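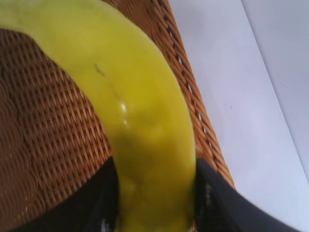
Jultau writes that the fruit cell passed at Arruda with the grip set the same way, so why are we marking it "hold" in Kirnville? Fair question. My comments are against each item.

PICK AND PLACE CELL, KIRNVILLE
Monthly check, February
Controller hours at start: 453

1. Emergency stop, both buttons
Pass. Tested from each side of the bench.

2. Finger closing force
Hold. The Prokero sheet says "suitable for soft produce" and gives no figure for bananas. I'd like one before I sign. Passing at another site tells me about the other site.

3. Finger faces and mounting screws
Pass. Screws checked with the torque driver, paint marks redrawn.
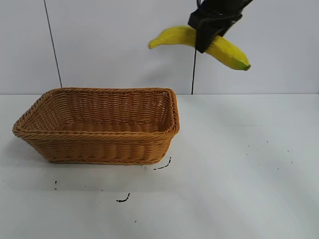
4. Carry height over the basket rim
Pass, with a grumble. The height is typed in by hand and nothing stops the next person typing a lower one. Lock the field.

5. Cable slack at full reach
Pass at 100 per cent reach. Recheck after any change to the carry path. I don't accept "it's always been fine" as a test record.

6. Basket position
Hold. The program trusts that the basket is where it was last month. Tape on the bench is cheap, and I asked for it last time.

7. Bench surface
Fail, minor. Small dark marks and specks on the white top. Wipe down, and anything that won't wipe off goes in the log so we aren't arguing over it again in a month.
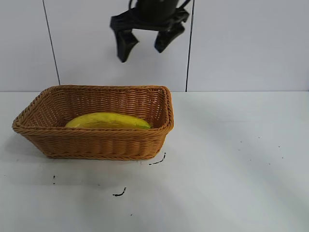 8. Release height
Hold. The setting is 16 mm above the basket floor, copied from the old program. Measure it again with the current basket.

9. Cycle log
420 cycles recorded, no faults. I'd be happier if the log could tell a dropped banana from a placed one. It records the fingers opening and calls that a success.

10. Guarding and signs
Pass. Replace the faded sign by the door.

Result: not released. Items 2, 6 and 8 to be closed first, item 7 before the next shift.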